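**Ticket:** gripper on the Celum cell drops or under-closes after idle
**Status:** open (was closed twice, see below)
**Cell:** Celum, bench 2, Tritisside
**Owner:** Glenys Tipoki

### Why this is open again

The first two people to close this ticket wrote "recalibrated, OK." I don't doubt they recalibrated. I doubt it had anything to do with the fault going quiet, and the fault came back both times, so I'm starting over and writing down what I did in order.

Symptom as reported: after the cell sits for a while, the first close command brings the fingers most of the way in and stops short. The controller reports "closed." The part is either held weakly or slips when the arm lifts. Second and later closes are normal. If you're standing there watching, you usually miss it, because you've just cycled the gripper to see if it's working.

Theories I was handed along with the ticket:

- the pads are worn
- the firmware update from July
- the cable
- "it's the cold in there overnight"

I've seen all four blamed for other things on this cell, so I gave none of them a head start.

### Check 1: does it really happen

I wanted a number before touching anything. Left the cell powered and idle over lunch, came back, sent one close on the test block, read the jaw position from the controller, and measured the gap with calipers.

Controller said the jaws were at the block. Calipers said there was daylight on the right side. I could slide the block out with a finger.

Opened, closed again. Firm hold, both pads in contact. So it's real, it's the first close only, and the position the controller shows can't be trusted when it happens. That last part bothers me more than the dropped parts do.

### Check 2: pads

The pads do look used. The right one has a slightly worn, scuffed texture and there are pale specks stuck in both. There's a small chip or scratch at the tip of the right finger too. The last note in this ticket says "pads worn, recommend replace," and I can see why someone would stop there.

But a worn pad is worn on the second close as well. I wiped both with a damp lint-free cloth, let them dry, and repeated the lunch test the next day. Same result. I swapped in a new pair from the Unden kit anyway so I'd have a clean comparison. Same result again. Put the old pair back on. They have life left in them and the kit isn't free.

Pads: not the cause. Please stop ordering them against this ticket.

### Check 3: firmware

The July update gets blamed because the first complaint was logged after it. The first complaint was logged after it because that's when we started logging complaints in here. The shift notebook has "gripper lazy first thing" written in it well before July, twice, in different handwriting.

I rolled the gripper controller back one version regardless and left it overnight. First close in the morning was short. Rolled forward again. Short again the morning after.

Firmware: not the cause of the short close. I'm less sure it's innocent of reporting "closed" when the jaws aren't. Asked Bolger support. They sent me the calibration procedure.

### Check 4: calibration

Since everyone wants it calibrated, I calibrated it. Bolger's procedure, followed as printed:

1. Clear the jaws, nothing between them.
2. Full open, wait for the stop flag.
3. Full close, wait for the stop flag.
4. Save both ends.
5. Cycle 6 times and confirm the ends repeat.

They repeated. Of course they did, the gripper had just been cycled. This procedure can't find our fault, because it exercises the mechanism until the fault goes away and then measures it. That also explains both "recalibrated, OK" entries.

I did it once more as the very first motion after an overnight idle, skipping straight to step 3. The close end came out 13 counts short of the saved value. Opened and closed again, and it landed on the saved value. I didn't save the bad one. If anybody has ever run the calibration cold and saved it, that would give us a different and worse ticket.

### Check 5: cable and supply

Wiggled the cable at both ends and through the strain relief while logging. No dropouts. Supply voltage steady during a short close. I left the logger on for 200 cycles with the arm moving through its full path and got no errors at all.

I know a clean log doesn't prove a cable is good. It's as much as I'm willing to spend on the cable until something points at it.

### Check 6: temperature

I was ready to laugh at this one. The heating goes off at night and somebody put "cold" in the ticket with no measurement next to it.

Tried it with the heating left on overnight. The first close was still short. Tried it warm, after a full shift, with the cell idle through lunch only. Short, by a smaller amount. So idle time matters and room temperature doesn't appear to, at least over the range we get in here. One night of heating isn't much of a trial and I'll repeat it.

### Check 7: the drive screw

Took the cover off the finger carriage. The grease on the screw had gone stiff and had collected in a ridge where the right carriage parks when the jaws are fully open. The left side had far less. The first close pushes the right carriage into that ridge, the motor current climbs, the controller sees the climb and decides it has met a part. After one pass the ridge is smeared out and the thing behaves.

That fits the gap being on the right, and it fits the first-close-only pattern. It also fits "closed," since the controller is going by current as well as position. I still want to be careful. I've liked explanations on this cell before.

What I did:

- Cleaned the screw and both carriages, dry cloth and then the solvent on the approved list.
- Regreased thinly with the grease named in the Unden manual. What came off was darker than what's in our tube, so I suspect somebody used something else. No record of it.
- Refitted the cover. Finger mounting screws back in to spec, paint marks added.
- Changed the park position so the jaws rest part open. This is a workaround and I've marked it as one in the program.

### Result so far

First close after lunch idle: on the saved value. First close after one night: on the saved value. Then 105 pick cycles on the test block with no slips.

I'm not closing the ticket. Two good first closes is the same evidence the last two people had. And I changed the grease and the park position on the same day, which I shouldn't have done, so I can't say which one helped.

### Still to do

- Put the park position back to full open for a week and log the first close every morning. If it stays good, the grease was the fix and the workaround comes out.
- Repeat the heated night.
- Go back to Bolger about the "closed" flag. Any current spike shouldn't be enough to set it. Their reply so far doesn't address the question.
- Add "first close, before any cycling" to the morning check sheet, with a box for the measured value. A tick is no use to me.
- Find out what grease was in there.

Jaws open over the bench, nothing in the grip: 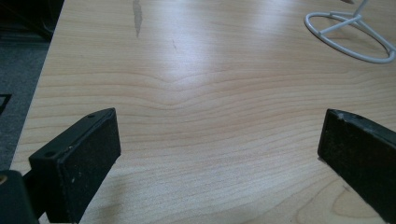
Glenys, I'd hold off on blaming the grease until you've had the full-open week. We had a short first close on the other Celum cell and regreased it, and it was fine for a while and then it wasn't. What fixed ours was the preload on the right carriage, which had backed off a little. Did you check that with the cover off? If you didn't, I'd do it before you change the park position back, or you'll have three things moving at once. Agree with you on the flag. I asked Bolger the same thing and got the calibration procedure too.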